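Workshop notebook, Gotunwood portrait room
2019-07-06

Kids' sessions, second batch. Notes for me, plus Nele and Tùng who have the next lot. Settings are at the bottom as usual.

Both on the wood. 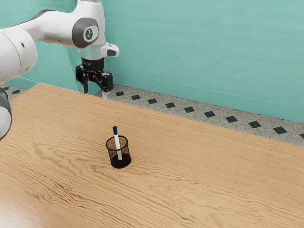
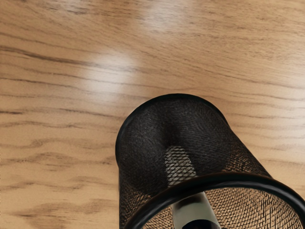

Three families booked, two showed. The Kettunen twins came first. Marjatta Kettunen had asked for window light only, no flash, as the younger one gets upset by it. Fine by me. North window, white sheet clipped over the lower half, big reflector on the floor to the right. Started at f/2.8 and regretted it inside ten minutes. Two kids who will not stay in one plane, one always soft. Went to f/4, ISO up to 1600, and the keep rate got better straight away. Should have started there. Wrote the same thing in the spring and didn't read it.

Shutter: 1/250 is not enough for jumping. Hands blur and so does hair. 1/500 held the hair but some of the hands still went. For the jumping frames I ended up at 1/800 and ISO 3200, which prints all right at the small size. Haven't tried it larger. Tùng, if you have time, run one at the big size on the matte paper and leave it on my shelf.

The gray paper backdrop has a crease a third of the way up from the floor. Shows in every full-length frame. I cut off the bottom stretch and rolled down fresh. Not much left on that roll. New one is on order from Kauppinen, they say August.

Order of things that worked with the twins: shoes off, let them run first, shoot nothing. Then the mother sits on the floor beside the camera, not behind it. When she stood behind me they both looked over my head and I got a whole run of chins. With her low down the eyes come to the right height. Then the whispering game, one tells the other a secret. Best frames of the day are from that.

Second family was Songül Tatlı with the baby and the grandfather. Baby asleep for the first half. Grandfather stiff, hands on knees, looking straight at the lens. Asked him to hold the baby's foot and he forgot about me. Those are 21 frames in a row and I'd keep most of them. Moved the reflector closer for his side, then back again, too much fill and his face went flat. I like the lines in it.

White balance was a mess between sets. Sun came round onto the brick across the yard at midday and threw orange through the window. I had it fixed on daylight and didn't notice until the laptop. Gray card frames exist for the first set and the last set but not for the middle. Corrected the middle by eye off the blanket. Skin is close. The blanket may be a bit green, check on the good screen.

Culling. Total for the day was 789 frames. First pass down to 175, done on the same evening, tired, so probably too generous. Second pass I want to do with fresh eyes. Rule I'm trying: pick the expression first, then look at focus, and don't open the histogram until both are settled. Nele does it the other way round and is faster than me. We should compare on the same folder once and see if we end up with the same pictures.

Comments on the preview gallery so far, copied here so I don't lose them:
Marjatta: loves the secret ones, wants the third one from that run in black and white as well as color. Asks if the scab on the knee can stay. Yes.
Songül: wants the grandfather alone, cropped, for a frame in the hall. I'd rather give her the one with the hand in it but will send both.

Black and white for the secret one: tried the plain conversion and it went muddy, the red sweater and the gray paper came out the same tone. Pulled the reds up a little and it separated. Don't push further, lips go white.

Equipment:
85mm hunting for focus again in the low contrast corner. Same as last month. Switched to the 50 for the second half and had no trouble. Aleksi Tuominen offered to look at the 85 when he is back from Tovbridge. Put it in the drawer with a tape label until then.
Left clamp on the backdrop stand slips. Gaffer tape for now.
Card 2 gave a read error, then read fine on the other reader. I've pulled it from use anyway.
Spare battery was flat. Whoever charges, please put it back face up so we can tell.

Prints: ordered nothing yet. Price list from Pristorberg has changed, the small album is now 157 and the lay-flat is separate. Need to tell the families before they choose, the old sheet is still pinned by the door. Take it down.

Settings, for copying:
Twins, sitting: 85mm, f/4, 1/250, ISO 1600, window and reflector
Twins, jumping: 85mm, f/4, 1/800, ISO 3200
Baby and grandfather: 50mm, f/3.5, 1/200, ISO 1250, reflector at two paces
Blanket detail: 50mm, f/5.6, 1/125, ISO 1600

To do
- second cull
- gray card between every set, tape a note on the tripod
- send both crops to Songül
- call the third family about a new time
- ask Nele where the small step stool went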